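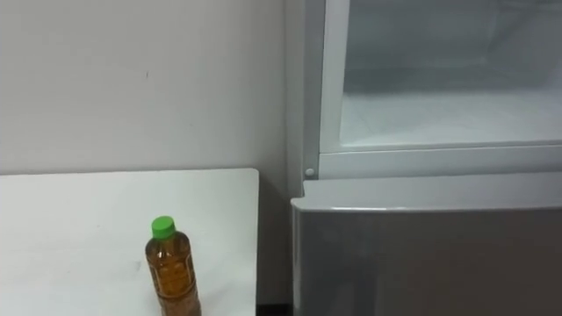 Qistina Mangundap wrote in first thing to say her phone had buzzed twice for the same police story, once with two men arrested over the Hutapea Road warehouse fire and again with three, and which one was she supposed to believe?

Reply from Nabila Pattinasarany, Marnside news desk support
Status: open, then fixed, watching

Hello Qistina, and thank you so much for sending both messages in full, because the little codes at the bottom saved me a good hour of digging. Two is the right number. The police statement of 20th September names two arrests, and the third man was questioned as a witness and went home. I'm sorry we had you wondering.

I'll write down what I found, partly for you and partly for whoever picks up this ticket after me. Our crime alerts go out through a service called Troren, and the crime list has 2,000 readers on it. The sending log showed 4,000 messages for this one story, so everybody on the list got the pair of them. The first draft, with the wrong number in it, had been pulled by the editor before it was due to go. It went anyway, a few minutes behind the corrected one, which is the worst possible order — people naturally trust the later message.

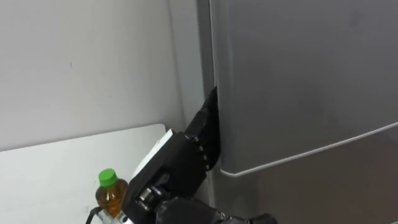 The pulled draft was sitting in a hold queue, and the hold queue was where I got stuck. Flison, who look after the servers, moved it over in March, and my login could see that a story was in there but couldn't open it, cancel it or even read the time stamp. I kept thinking of a big gray refrigerator with its door closed and only that narrow seam down the side to get at it by. In the end I phoned Flison and they gave me the proper permission, and there was our draft with its old release time still attached. Pulling a story took it off the website and left the alert alone. 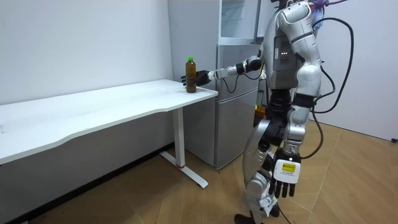 So I cleared the release time by hand, then ran a test story through on the staff list, pulled it, and waited. No alert came. I tried it again with the words "police" and "arrest" in the headline, as crime stories go by a separate path, and that one stayed put as well. I've gone back over the log and found 29 older drafts with release times still on them, mostly court listings and one appeal about a stolen van, and I've cleared those too.

A correction has been added to the top of the story on the site. I didn't send a third alert on my own say-so — that's the editor's call, and I've asked.

Would you mind leaving your crime alerts switched on for now? If you get another double, just reply here with the code from the bottom of each message, and please don't worry about bothering me. I'll keep the ticket open until the next court hearing has been reported.

Warmly,
Nabila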